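Workshop > Notebook > Tape and disc > November 2024

November 2024, Monday

Continued with the master for the Zivik release. Nasrin Abbasi brought the two reels back on Friday and I left them in the room over the weekend so that they could take the temperature before I touch them. Side A is from the harbor at Trosness, side B is the organ pieces. She wants both sides to run as one piece without gaps, the same as on the first Hovari tape.

Cleaned heads and guides, demagnetized, then played the tone at the start of reel one. Left channel was low by a little less than 1 dB. I adjusted the playback level and wrote the position of the trimmer on the card inside the lid. Please do not move it until this job is finished. If you need the machine for something else, write down what you change.

First transfer: I was not happy. There is a soft dropout in the left channel shortly after the bell, and it came in the same place when I played it again, so it is on the tape. I compared with Nasrin's safety copy and there it is much weaker, but the copy has more hiss and the foghorn sounds dull. My proposal is to take only the short damaged part from the copy and to make the crossfade inside the wind noise, where the ear does not catch it. I did a try and listened on headphones and on the small speakers. On headphones I can still find it, but I know where to look. Nasrin should listen without me telling her the time.

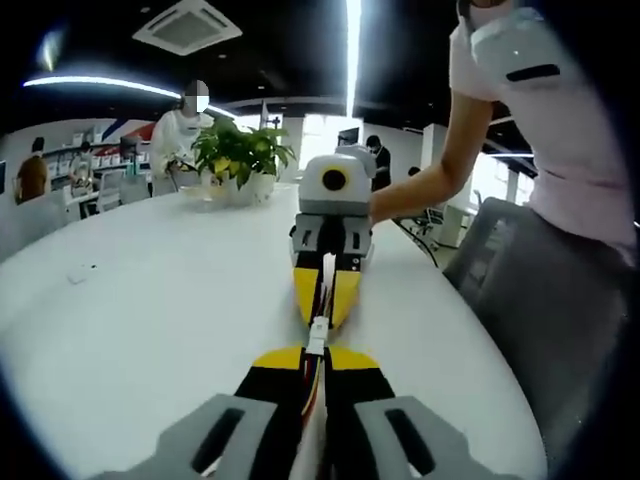
Second transfer was done after lunch with the azimuth set by ear on the bell. Better. The high part of the organ is now stable and the mono sum does not lose so much. I kept both transfers on the drive, in the folder "zivik_raw", and the good one has the letter b at the end of the name.

About noise: I tried the light setting of the noise reduction and then I took it off again. It made the pauses between the organ notes strange, like somebody closes a door each time. The hiss belongs to this music and Nasrin agrees with me by mail. Only the hum I removed, with a narrow filter at the mains frequency and one more above it.

Duplication. Ouali sent the price for the cassettes and asks if we want the clear shells or the gray ones. I would take gray, the printing on the clear shells came off last time when people carried them in a pocket. They can start 2 weeks after they receive the files. The tape they load is cut to length, so I must give them the exact time of the longer side. Side A is now 34 minutes with the fade, and side B is shorter. I would put the silence at the end of B and not stretch the organ. To ask Nasrin.

The insert text is still too long for the small card. I counted 2,883 characters and at the size we used for Hovari it does not fit on the inside panel. Either she cuts the part on the history of the organ or we pay for one more fold.

Still open:
- crossfade after the bell, decision from Nasrin
- shell color, answer Ouali
- track titles, she spells the second one in two different ways
- new leader tape for reel two, the splice is dry and opened once when I was rewinding. I fixed it for now, but wind it slowly.

Tomorrow I do the level between the two sides. The organ is louder than the harbor and I think it should stay louder, only not so much that one must get up and turn the knob.

Contact: notebook@hovari.example | © Hovari workshop | Back to top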